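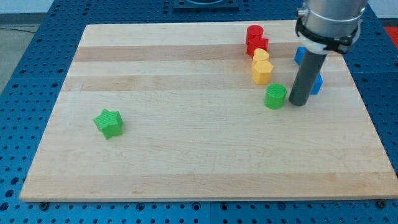 Coloured blocks on the maple board, with the arm's rod in among them.

About Gekix

Gekix writes software that helps robot arms decide what to touch next. We don't make the arms, and anyone who has seen us put up a shelf will be glad of it.

Most of our customers already own a perfectly good robot. It can go to the same spot all day without complaint, provided the thing it wants is always in that spot. Then somebody puts the thing two inches to the left. Our software is for the two inches to the left.

What we make

Tallia is the part that looks. It takes in camera pictures and works out what is on the table, which way round it is and how sure it is about that. The last bit took the longest. Early versions were sure about everything, including a shadow they had taken for a hexagon. Tallia now gives every object it finds a score, and passes on its doubts as well as its findings.

Brannigan is the part that plans. Give it a goal such as "put the star with the other green one" and it picks an order of small pushes to get there, checking each against the shape of the arm and whatever else is in the way. It replans after every push, as blocks have their own views on where they are going. Brannigan is patient, slightly gloomy and much better at this than we are by hand.

Underneath both sits the control layer, which never got a proper name and is known in the code as "lower". It turns a plan into smooth movement and keeps the tool tip at a steady height over the work surface. If you have ever watched a robot dig a neat groove in a chopping board, you will know why we care.

Why we push blocks about

Visitors expect something grander. What they get is stars, hearts, pentagons and cylinders on a kitchen board, and a rod to nudge them with. A cylinder rolls off the tip if you catch it slightly wrong. A star turns when you wanted it to slide. Two blocks that touch look like one odd block to a camera, and the arm has a habit of standing in front of the very piece it is after. Parcels, castings and trays of buns cause the same trouble at a higher price.

Every release has to get through 200 block layouts before it goes to a customer. Some are easy. The nasty ones are kept in a folder called "Booker's", after the man who sets them up and seems to enjoy it.

How we got here

The company was started by Faraji Mohamedi and Booker Sorensen, who had spent years writing the same planning code for one employer after another and thought they might as well write it once. Faraji looks after Tallia and talks to customers. Booker looks after Brannigan and would prefer not to.

There are now 14 of us. Three work on nothing but tooling: the replay viewer, the log search and the simulator, Zasari. Zasari began as a weekend job and has become the thing customers ask about first, a sore point in some corners of the building. It plays back any run, push by push, with the camera view beside what the planner believed at the time. Reading the two together can be humbling.

How we work with you

We start with your arm, your camera and your awkward objects. Send us recordings if you have them, bad ones especially. We will tell you if the job needs our software, or a better lamp, or a bit of bent metal to hold things still. We have talked 70 customers out of buying something they didn't need — our accountant has asked us to stop printing this figure.

Support comes from the people who wrote the code. They will ask for your logs before they say hello. Please don't take it personally.

Visiting and jobs

Visits are by arrangement, and you are welcome to bring objects for the arm to fail at. We are looking for a perception engineer and someone to write manuals that people can follow. Both posts are on the jobs page, along with the June release notes for Brannigan.

Page last updated Aug 4, 2026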